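Rernano compares two controllers for pavement robot in simulated streets

22 July 2024

Rernano has published the first results of a comparison between two controllers for its small pavement robot, carried out in a simulated city district. The company, which makes delivery robots for hospital and campus sites, ran each controller over the same routes with the same camera settings and the same starting points.

The controllers are Shim, which Rernano has used since its first robots, and Jotorley, a newer one written by a team led by Ah-rin Byun. Each was given 200 runs. A run counted as complete if the robot reached its goal without leaving the pavement or a marked crossing, and without a person at the desk stepping in.
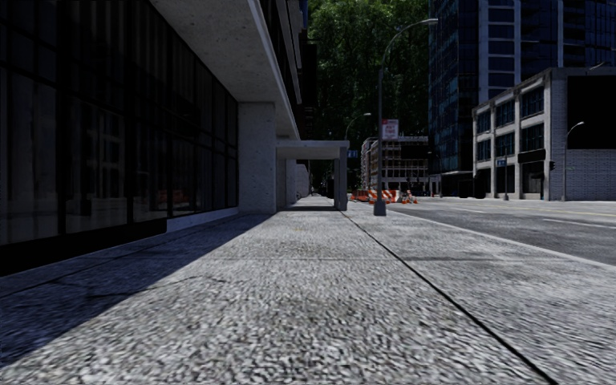
Issue 22, page 2

Shaded stretches next to tall buildings were included on purpose. Shim finds the kerb mainly from the difference in brightness between paving and road, and the team wanted to know how it would cope when a hard shadow lay across the slabs. It slowed down on most of these stretches and sometimes stopped altogether. Jotorley kept closer to its set speed, though it took wider lines around street furniture and barriers than the team would like.

"We had both controllers tuned by the people who know them best," Byun said. "Otherwise you are only measuring who had the free afternoon."

The longest route measured 900 metres and took in several road crossings. Crossings were scored separately – the robot had to line up with the stripes, wait for a clear signal from the test software and reach the far kerb in one go.
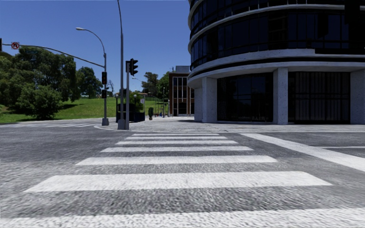 Shim did better in this part. It held a straighter path from kerb to kerb, while Jotorley tended to drift to one side and correct late. Byun said the drift came from the way the newer controller weighs the front camera against the wheel readings, and that a change had been made since the runs ended. The change has not yet been tested on the full set of routes.

Rernano did not name a winner. Shim will stay on the robots now working at customer sites, and Jotorley will go on to outdoor trials at the company's yard in Gramdale. Those trials were first planned for April but were put back when the yard was resurfaced.

A second round in simulation will add rain and low evening sun. The routes and scoring sheets from the first round can be had from Rernano on request – the controller code itself is not being released.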